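Chapter 5
Gathering Demonstrations

In this chapter
5.1 What counts as a demonstration
5.2 Choosing what to show
5.3 The operator's chair
5.4 Collecting in simulation
5.5 Labels, notes and the session log
5.6 Throwing things out
Exercises and a small project

Up to now we have treated the training set as something that arrives in a folder. In Chapter 4 you loaded one, split it, and fitted a policy to it, and if you did the optional exercise you also found out how badly that policy behaves when a mug is turned so its handle faces the wall. Most readers respond by going back to the network and making it bigger. I did the same for most of a winter. Then I went and looked at the examples, and every single mug in them had its handle pointing toward the robot. The person who recorded them (me) liked it that way.

So this chapter is about the folder, and how to fill it. I'll say at the start that I think this is the best part of the whole subject. You get to watch people do ordinary things very closely, and you discover how much is packed into putting a plate in a rack. You'll never load a dishwasher the same way again!

A few terms first. A demonstration is one complete attempt at a task, recorded from a known start to a known finish. It contains observations, meaning whatever the robot's sensors report, and actions, meaning whatever the operator commanded, both stamped against the same clock. An episode is the recording itself, including any dead time at either end. The two words get used interchangeably in a lot of labs and you'll be understood if you mix them up, but in this book a demonstration is what remains of an episode after trimming. A session is a run of episodes collected by one operator without a long break.

The running example for the chapter is a collection we call Tunero. It was built over one term by students in my practical course, and it contains 582 demonstrations of kitchen tasks: opening and closing things, moving a bowl from one place to another, taking items out of a rack and putting them back. By the standards of the field it's tiny. That is exactly why I like it for teaching. You can watch the entire thing over a weekend with a pot of tea, and I recommend that you do, preferably before reading Section 5.6, where I tell you what's wrong with it.

Tunero was planned by Ghislain Robichaud, who was then a second-year student and had come to robotics from a few summers of cooking on the line. His planning document ran to nine pages. It had almost nothing about robots in it. It was a list of questions about kitchens: which way do people face when they unload a rack? What do they move first when the counter is full? Do they close the drawer before or after they put the thing down? He had gone to his friends' flats and watched them clean up. I've kept a copy of that document and we'll work from parts of it in Section 5.2.

What Ghislain understood early is that a learning system copies what it's shown, including everything you didn't know you were showing it. If the operator always pauses before grasping, the policy learns to pause, and sometimes it learns to pause forever. If the operator always approaches from the left, then the right side of the workspace is a foreign country. A hesitation, a little wiggle to line up the fingers, a habit of lifting much higher than needed - all of it goes in. Some of that is noise, and some is the most valuable information in the recording. Telling the two apart takes practice, and the exercises are meant to give you that practice.

It follows that variety has to be planned. Left to themselves, people repeat. They find an approach that works and they polish it, which is a sensible way to behave in a kitchen and a poor way to build a training set. In the Tunero sessions each operator drew a card before every episode, and the card fixed the starting pose of the arm, the position of the main object, and sometimes an extra constraint, such as beginning with the drawer half open. Operators grumbled about the cards for the first few sessions. The ones who had grumbled the loudest later wrote the best new cards.

Now, where do you collect? You have two choices, and most serious projects end up using both. You can drive a real arm in a real room, with real dishes, or you can drive a simulated arm in a simulated room. We did our real-arm work on a bench we named Lawal, and our simulated work in an environment we called Iltine. Each has its own section later, but the trade is worth sketching now.

A real bench gives you real friction, real slop in the joints and real lighting. It also gives you broken cups. Resetting between episodes is slow, and after an hour or so operators start resetting sloppily, so that the objects creep toward whichever spot is easiest to reach. You have to watch for that. On the Lawal bench we put tape marks on the counter, and then found that the operators were using the tape marks to aim. The marks came off again, and we went over to reading positions off a printed sheet.

Simulation gives you a perfect reset at the press of a key. You can put the bowl anywhere, change the cabinets, move the window, and have everything back as it was a second later. You also get the exact state of every object for free, which makes the labelling in Section 5.5 very pleasant. What you pay with is contact. Thin things touching other thin things are difficult to simulate well, and a kitchen is full of them. A wire rack is a lovely test: lots of narrow tines, not much clearance, and items that want to lean on each other.

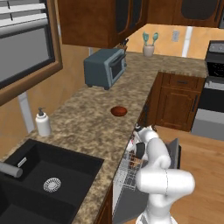 For that reason the rack tasks in Iltine were the ones we collected last, once the operators had enough hours behind them to stay calm when an object behaved strangely. If you're setting up your own collection, I'd suggest the same order. Begin with free-space reaching, go on to simple pick and place with one object on an open counter, then drawers and doors, and only then anything that involves a rack. A new operator who starts on the hardest task will develop odd defensive habits, and you will be training those habits out of your policy until May.

A word on viewpoint, which gets a full treatment in Section 5.4. Operators drive best with a view from above and behind the arm, where left on the controller is left on the screen. The policy, though, may be better served by something closer to the fingers. Record both if you possibly can. Storage is cheap, and going back to re-record a session for the sake of one missing camera stream is about as dispiriting as this work gets.

We also need to talk about the notes. For every session, the operator fills in a short log. Ours is called Avis, and it's nothing more than a text file with fixed headings. It asks who was driving, which cards were drawn, what was changed in the setup since last time, and whether anything felt odd. That last line has saved us more often than any automated check. One operator wrote "gripper seems sleepy" at the top of an otherwise ordinary log, and when we went through the timestamps we found that the action stream had been lagging the observations by around 5 frames for the entire session. Nothing in our scripts was looking for it. They do now, and you'll write your own version of that check in Exercise 5.3.

Before you go on to Section 5.1, try the following warm-up. It needs no robot and no software. Pick a small household job that you do every day, something that takes less than a minute. Do it once as you normally would. Then write down every step in enough detail that a friend could repeat it with the same hands in the same order. Give the instructions to the friend and watch, keeping quiet the whole time.

You'll see gaps almost immediately. Write those down too, and note for each one whether the missing piece was something you saw, something you felt through your fingers, or something you simply knew about your own kitchen. Keep the sheet. We'll use the three headings again when we decide which sensor streams to record, and in the small project at the end of the chapter you'll turn the same household job into a set of cards.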